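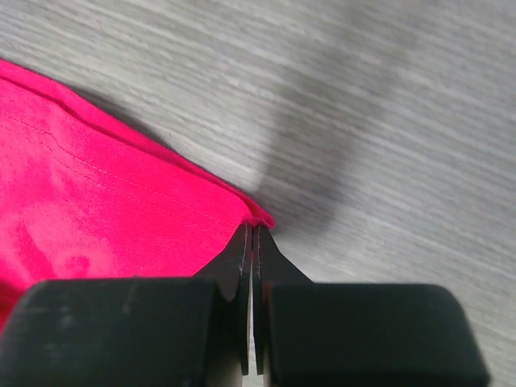

*Fig. 2. Pink cloth on the folding surface, hemmed edge and corner.*

## Section 8: Folding the Table Linen

This section covers the coloured cloths and napkins supplied with the Zomholm holiday cottage at Nerkcombe. If you've arrived looking for the hot water instructions, they're in Section 2, along with our sympathies.

Folding a square of fabric doesn't usually call for a manual. Then again, the linen cupboard used to shut.

### Before you start

- Clear the folding surface and wipe it down. Crumbs travel.
- Let the surface dry. Five minutes is plenty, ten if you've been generous with the sponge.
- Check the cloth is dry as well. A damp cloth folds beautifully and smells like a boat by Sunday.
- Take off rings or bracelets that catch on thread.

**Note:** Cloths and napkins are sorted by colour, then by size. Pink goes on the middle shelf. There is a second pink on the top shelf, which Janka Hrnčiar maintains is coral. Please leave it where it is.

### 8.1 Finding the right side

1. Lay the cloth down and look along an edge for the hem. It's a doubled band, slightly raised, with a line of stitching running alongside.
2. Turn a corner over. The side where the hem has been folded under is the wrong side.
3. Put the wrong side up. You'll be folding it inward, so the good side ends up facing the world.
4. If you can't tell the two sides apart, pick one and commit. Your guests will cope.

The stitching on the pink cloths is in matching thread and can be hard to spot by lamplight. Run a fingertip along the edge and feel for the ridge.

### 8.2 Squaring the cloth

1. Find a corner and pull it out to a proper point. Corners like to tuck themselves under in the dryer.
2. Smooth from that corner along one hem, using the flat of your hand.
3. Go back to the corner and do the neighbouring hem.
4. Work any creases toward the open edges. Creases pushed into the middle will stay in the middle, where everyone puts the salad.
5. Line one hem up with the edge of the folding surface. Disregard the wood grain, however helpful it looks.

**Caution:** Don't tug a cloth square by its corners. It pulls the stitching, and a hem that has let go in one spot will have let go in several by the end of the week. Loose threads should be snipped, never yanked.

### 8.3 Folding

1. Bring the near hem up to meet the far hem. Match the corners first and let the rest follow.
2. Smooth from the fold outward.
3. Fold left to right, again matching corners.
4. For napkins, stop there. For tablecloths, fold in half once more.
5. Turn the bundle so the last fold faces you, and shelve it that way. Cloths stored with the loose edges out come off the shelf in groups.

The finished pile should be no more than 12 cloths high. Past that it leans, and the Odoi shelving leans with it.

### 8.4 If it goes wrong

**The corners won't meet.** The cloth isn't square. Few of them are after a few summers in a hot wash. Match one pair of corners and hide the difference inside.

**The creases won't come out.** Use the iron on medium with a clean tea towel between it and the cloth. The iron lives in the hall cupboard behind the vacuum, a placement we've had letters about.

**There's a stain.** Don't fold it in and hope. Put the cloth in the blue tub in the laundry and we'll send it over to Stavcombe with the sheets.

**It's a fitted sheet.** Wrong section. Roll it into a ball, put it at the back of the bottom shelf and close the door quickly.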